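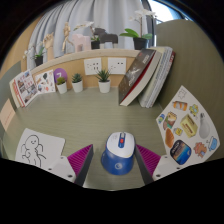

Comunidad > Oficina en casa > Escritorio y accesorios > Ratones

¿Cómo limpio un ratón blanco y quito pegatinas de la mesa sin estropear nada?

Publicado por Tyra Kristiansen el 27 de febrero de 2019
1,285 visitas - 3 respuestas

Hola a todos. Tengo un ratón blanco por arriba y azul brillante por abajo, con la rueda gris y un botoncito rojo justo debajo. La parte blanca se ha puesto amarillenta donde apoyo la palma y la rueda va a saltos: bajo una página y de pronto sube tres líneas. Lo he limpiado con una toallita húmeda y sigue igual.

El otro asunto es la mesa. Es verde apagado, con una veta muy suave, y mi hija dibuja a mi lado mientras trabajo. Le compré una lámina grande de pegatinas y alguna ha acabado en el tablero. Al despegarlas queda un cerco pegajoso que coge polvo. No sé de qué es el acabado de la mesa, venía con el piso.

¿Qué puedo usar para las dos cosas? En casa tengo alcohol, vinagre, lavavajillas y un bote de limpiador Prodness que no he abierto. Gracias.

RESPUESTAS

Gholamreza Amini
He limpiado bastantes ratones en el trabajo, te cuento cómo lo hago.

Primero desenchúfalo, o quítale la pila si es inalámbrico. Pasa un paño de microfibra con una gota de lavavajillas y muy poca agua, bien escurrido. Luego otro paño solo con agua y a secar. Si la mancha es grasa de la mano sale con eso, quizá en dos pasadas. Si el plástico ha amarilleado por el sol no hay limpieza que lo arregle y no merece la pena frotar más.

En las juntas entre la carcasa y la parte azul se acumula mucha porquería. Un palillo de madera va bien. No uses agujas ni cuchillas, rayan el plástico brillante enseguida.

Para la rueda: pon el ratón boca abajo, gírala despacio y sopla por los lados. Después, un bastoncillo apenas humedecido en alcohol isopropílico, dándole vueltas completas a la rueda. Espera a que se seque antes de conectarlo. Si sigue saltando, lo normal es que haya pelusa dentro o que el codificador esté gastado. Abrirlo es fácil en muchos modelos - los tornillos suelen estar debajo de los deslizadores - pero los deslizadores a veces no vuelven a pegar bien.

Para el cerco de las pegatinas, empieza con agua templada y jabón, con el paño encima unos minutos. Si no sale, aceite de cocina en un algodón, frotar en círculos y lavar después con jabón. El alcohol lo dejaría para el final, y probando antes en una esquina que no se vea, porque hay barnices que se ponen blancos.

Útil para 333 personas

Traver
Compra otro ratón, los hay baratos. Para la mesa vinagre y listo.

Útil para 6 personas

Palteo
De acuerdo con lo del aceite. Yo añado el secador de pelo a temperatura media cuando la pegatina todavía está puesta. Se ablanda el adhesivo y se levanta entera desde una punta con una tarjeta de plástico. Con las que son de papel funciona peor, se rompen por capas y toca mojarlas.

El Prodness no lo conozco. Mira si en la etiqueta pone que lleva disolvente. Si lo lleva, ni en el ratón ni en la mesa.

A mí me sirvió poner un protector de sobremesa transparente en el lado donde dibuja el niño. Desde entonces las pegatinas van al protector y lo lavo en el fregadero.

Útil para 3 personas

COMENTARIOS

Tyra Kristiansen: Gracias, Gholamreza. El lavavajillas ha quitado casi todo lo amarillo, era grasa. La rueda todavía salta un poco, probaré otra vez con el bastoncillo.

Taheri: Cuidado con el aceite si la mesa es de madera sin barnizar, deja mancha. A mí me pasó en abril con una estantería y ahí sigue.

Gholamreza Amini: Cierto, Taheri, en madera sin tratar no lo uséis.

Palteo: ¿Alguien sabe dónde venden deslizadores sueltos? Los míos se quedaron sin pegamento.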